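Home | Trails | Huts | Gear Room | Trip Reports | Contact

Ultholm Ridge: my pre-trip safety checklist, with comments
Last updated: July

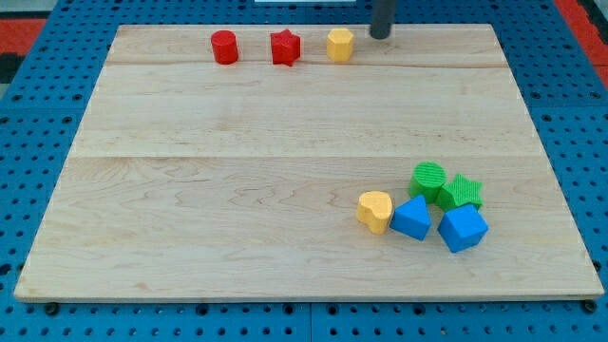
Clodagh Egan wrote back after the first version that I had the water section in the wrong place, that it should come before boots, before maps, before anything, and that she'd turned around at Wattimena one summer with half a cup left and a very bad headache. Fair enough. Water is now at the top.

I do this list the evening before, on the living room floor, and then I go over the starred items again at the trailhead. It's written for the three-day walk from Uvgate up over Ultholm and down to the Jukska side. The high point is 2639 meters, so if you're used to thinking in feet, that's high enough to feel it on the stairs at the hut (I did!).

WATER
[ ] * Two bottles, full, lids checked upside down over the sink
Comment: I had one leak straight into my sleeping bag on my second trip. Check the lids.
[ ] * Filter, plus tablets as a backup
[ ] Spring at Wattimena: ask at Uvgate if it's running
Comment: It was a trickle when I passed. Took me ages to fill one bottle, and there was a line behind me.

FEET
[ ] Soles glued down all the way around — bend the toe and look
[ ] Laces: no fraying near the top hooks, spare pair in the lid pocket
[ ] 4 pairs of socks
Comment: Gilang Tambunan gets by with two and rinses them at night. I've tried it. They never dried and I walked the whole last day with them flapping on the back of my pack.
[ ] Blister tape cut into strips at home

SHELTER AND WARMTH
[ ] Hut booking printed out
Comment: There's no signal at the hut and my phone was dead by then anyway. The lady at the desk was very patient with me.
[ ] Rain jacket: run the shoulders under the tap. If it soaks in, wash and reproof.
FAILED this year. I reproofed it and the left shoulder still soaks through, so I'm carrying a poncho over the top until I can afford a new one.
[ ] * Warm hat and gloves, even in July
[ ] Emergency bag, the orange foil kind, no splits along the fold
[ ] Headlamp with fresh batteries, spares taped together

THE ROUTE
[ ] * Paper map, in a bag
[ ] * Weather looked at again at 6 a.m.
Comment: My own rule is that if there's thunder in the forecast before 2 p.m., I stay at Uvgate and eat pancakes. I've used it once. Good pancakes.
[ ] Route and return time left with someone who'll really call
Comment: Mine is Branwen Price. She gets a text at Uvgate and another at Jukska, and she knows which number to ring if the second one doesn't come.
[ ] Chain section below the summit: tug each bolt before trusting it
Comment: 3 bolts moved a little under my hand, all on the lower half. I told the hut and they wrote it in the book. I don't know if they've been fixed, so please tug them yourself and keep your weight on your feet.
[ ] Footbridge on the Jukska side: one person at a time
Comment: Second board from the far end is springy. Step over it.

FIRST AID
[ ] Painkillers, in date
[ ] Bandage, gauze, small scissors
[ ] Any personal medicine, double what you need
[ ] Whistle on the shoulder strap, where you can reach it with either hand
Comment: Mine used to live at the bottom of the pack. Sekar Harahap asked me to get it out as fast as I could and I was still digging when she'd finished her sandwich.

HOW YOU FEEL
[ ] * Slept okay?
[ ] * Ate breakfast?
[ ] Headache or sick stomach above the tree line: stop, drink, wait. If it gets worse, go down.
Comment: I waited at the big cairn the first year, felt no better and went down. I was so annoyed with myself all the way to the parking lot — then I slept for eleven hours and felt fine about it. The mountain was there the next summer and so was I, with better socks.

STILL TO SORT OUT
The bus from Jukska back to Uvgate. The timetable on the shelter wall doesn't match the one the driver gave me, and Rawiri Fairweather says there's a third one at the store. If you've caught it lately, leave me the time in the comments and I'll put it in. Also looking for a pole repair sleeve that fits the skinny kind of pole, mine slides right off.

Sign up for the newsletter and get new trip reports by email. Unsubscribe anytime.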